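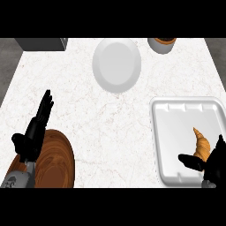
How to plan and budget for a two-armed handling robot

This guidance is intended for catering managers, college departments and small food businesses preparing a request for a two-armed robot with multi-fingered hands. It covers the work to be done before a supplier is approached and the costs most often left out of a first estimate. Applicants to the Gresow equipment fund should complete all five steps before submitting the form.

Step 1. Describe the task

Write down one task in plain terms. "Food handling" is too broad to price. "Move one pastry from a tray to a plate on a worktop" is a task that a supplier can quote against. State what is to be picked up, where it starts, where it must finish and what else will stand on the worktop. Soft and flaky items should be named individually, as a hand suited to a cup may crush a croissant.

State also whether both arms are required. A second arm adds to the purchase price, the service contract and the floor space. If the task can be done with one arm, request a separate quotation on that basis.

Step 2. Test the task in simulation

The fund expects applicants to model the task before any hardware is ordered. A simulated counter of the correct size, with the tray, plate and other items in their usual places, will show whether the arms can reach every point and whether one arm must pass over an item to get to another. 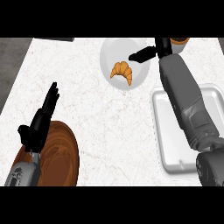

Record the reach of each arm separately. Where a forearm has to cross a tray in order to reach a plate, note the clearance and try the layout again with the items exchanged. Moving a tray costs nothing at this stage. Moving a fixed base after installation is charged as a site visit.

Simulation does not settle questions of grip. Ask the supplier for a bench trial using your own products, and allow for it in the timetable.

Step 3. Prepare the budget

Enter each item on its own line. The figures below are taken from the planning sheet for the Junon teaching kitchen and exclude the robot itself, which was quoted separately.

Simulation licence, one year: £1,258
Bench trial at the supplier's premises: £451
Worktop reinforcement and mounting: £2,179
Replacement finger pads and covers: £1,000

The total for these lines is £4,888. Applicants should obtain their own prices and should not copy these amounts into the form.

Training, insurance and electrical work are to be shown separately, even where they will be met from an existing budget. Enter a nil amount if no charge applies.

Step 4. Compare quotations

Obtain at least two written quotations against the same task description. For the Junon kitchen these came from Prevovon and Arnardóttir. Check that each one states:

- whether the hands are included or priced as an extra
- the length of the warranty on the fingers as well as the arms
- whether the surfaces may be cleaned with your usual products
- the delivery period and the terms of payment
- the cost of software updates after the first year

A lower price that leaves out the hands should not be treated as the cheaper offer until they have been added.

Step 5. Submit the request

Attach the task description, the simulation record, the budget sheet and all quotations. Requests for the spring round must be received by the end of March. Incomplete requests will be returned and may be entered again in the following round.

Queries about the form are answered by the equipment office on Thursday afternoons between 2pm and 4pm.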